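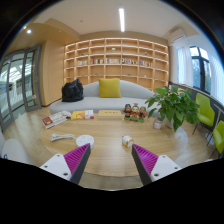
Vol. 16, No. 4

Stustula Automation Center
August 3, 2019

1/ The Stustula Automation Center held its summer open day today. We thank all visitors who came to the lounge, the workshop and the test hall. The posts that follow give a short account of the program for members who were unable to attend.

2/ Doors opened at 9:30. A total of 171 guests signed in at the front desk, including two school groups and staff from several firms in the district. Parking on the north side was full by 10:15. Guests who were sent to the overflow lot on Espinoza Road have our apologies for the walk.

3/ The first session took place in the lounge. Its subject was the handling of small household items with a two-finger hand-held gripper. The round table held books, a coiled white power cable with its plug, a round power socket hub, small boxes, a group of figurines and a potted plant.

4/ Staff explained how the gripper is built. Each jaw is a tall wedge, lined on the inner face with a ridged magenta pad. The white plates at the base have screw holes. Several guests asked about the pads. At Stustula they are treated as a wear part and are checked at the start of each week.

5/ Guests then took turns with the tool in groups of six. The task was to pick up one item, lift it clear of the table and set it down again in the same place. Each turn lasted three minutes. The wait was longer than planned during the late morning, and a second session was added at 1:00.

6/ The cable drew the most questions. A box keeps its shape when it is lifted. A cable does not, and a person who picks one up makes many small corrections without thinking about them. Staff asked each group to try the cable twice, once by the plug and once by the coil, and to compare the two.

7/ Books were the second topic. A thin book lying flat gives the fingers very little to hold. Guests suggested sliding it to the table edge, tilting it with one jaw, or pressing down on the cover and pulling. All of these are methods our own staff have used in practice sessions.

8/ In the workshop, Arkitz presented its sorting cell for small parts. The cell handled 2,186 pieces during the day, a figure taken from its own counter at closing. The demonstration was paused for 18 minutes shortly before noon while a feed belt was reset. Arkitz staff used the pause to open the side panel and answer questions on maintenance.

9/ The test hall was open for guided tours only. Closed shoes were required. A small number of guests in sandals could not be admitted, and we will state this rule more clearly on the next invitation. Visitors under 16 were asked to stay with an adult at all times.

10/ The Cendoline project gave a talk at 2:00 on the use of automation in homes and shared living spaces. The speaker made the case for testing in furnished rooms, with soft seating, curtains, shelves and daylight from a window. A longer version of the talk will be given to members in the fall.

11/ A question raised after the talk concerned jobs. The Center's position remains the one set out in its April notice: any firm that tests equipment here must describe in writing which tasks are affected and what training is offered to the people who now do them. The notice is available at the front desk.

12/ Guests also asked whether the hand-held tool can be borrowed. It cannot leave the building at this time. Schools may book a supervised session in the lounge on weekday mornings during term. Requests should give the size of the group, the age of the students and two possible dates.

13/ Lost property: one gray umbrella, one child's water bottle and a set of keys on a blue ribbon. These may be collected from the front desk during office hours. Items are kept for 30 days.

14/ Feedback forms may be returned by mail or left in the box beside the main stairs. We would be glad to receive comments on the signs between the lounge and the workshop, which several guests found hard to follow.

15/ Slides from the Cendoline talk and the Arkitz handout will be posted on this account next week. Members will receive both with the next issue of the bulletin.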